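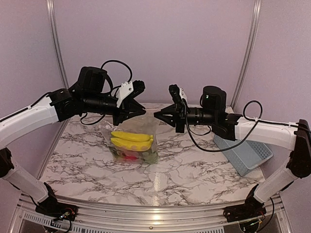
Drostby Bagged Toys, version 2

README

What you get

Records of toys being put into clear plastic bags, 173 sessions, with 1,038 rows in the items table. Each session is one bag and each row is one toy that went in, or was meant to. Play food makes up most of it, and bananas turn up far more often than they would in any sensible shopping basket.

Version 1 called itself a "packing benchmark". I have dropped the phrase. There is one kind of bag, a small box of toys and a tabletop, and I don't see how anyone gets from that to groceries, parcels or a warehouse. If your paper says otherwise, please don't cite us for it.

Files

sessions.csv: one line per bag, with session number, start and end times, and the state of the bag when the session closed
items.csv: one line per toy, with its name, main colour, order of going in, and outcome
toys.txt: the names we use, with the ones we stopped using at the bottom
notes/: free text, patchy, mostly written by Mackenzie Petrenko

About the toys

They are hollow plastic for the most part, lighter than real fruit and a good deal more slippery. A toy banana doesn't bruise and it doesn't sag into the gaps between other things. It holds its curve and props the bag open, or it lies across the mouth and blocks whatever comes next. People who have only packed real bananas should be wary of carrying their habits over. The reverse goes too.

Colours are recorded by eye. Kuldeep Rajput and I disagreed about yellow and orange often enough that I would not train anything on that column.

About the bags

All clear, all from one box of Gomex stock. They crumple at the top as soon as they are handled and keep the creases afterwards. We reused them until they split, so late sessions have softer bags than early ones. Whether that makes packing easier is a question I keep being asked — I don't know, and the table can't tell you, as we never wrote down which bag was which.

Outcome labels

in: the whole toy is inside the bag
part: some of it is sticking out above the rim
out: on the table when the session closed
lost: went on the floor

I have doubts about "part". Clive Mellor labelled the first half and took it to mean anything above the rim at all. Annelies Aerts labelled the second half and let a banana tip go if the bag could still be gathered shut. Both readings are fair, but they are in the same column. Compare across the halfway point at your own risk.

There is no label for "well packed". We tried one in June and gave it up, as it mostly measured who was in a good mood.

Changes since version 1

Duplicate toy names merged (banana, banana 2 and yellow banana are all banana now)
Time columns put into one format
The "difficulty" score removed. It came from a formula that I could not get anyone to defend

Known problems

Some bags fell over before closing and were stood up again. The notes mention this for a few sessions. I suspect it happened in more.

The order column is blank where two toys went in together.

Corrections

Send them to Zachary Gagnon with the session number and what you think the row should say. "The labels look wrong" has arrived several times and I can't do much with it.

Last edited Mar 11, 2022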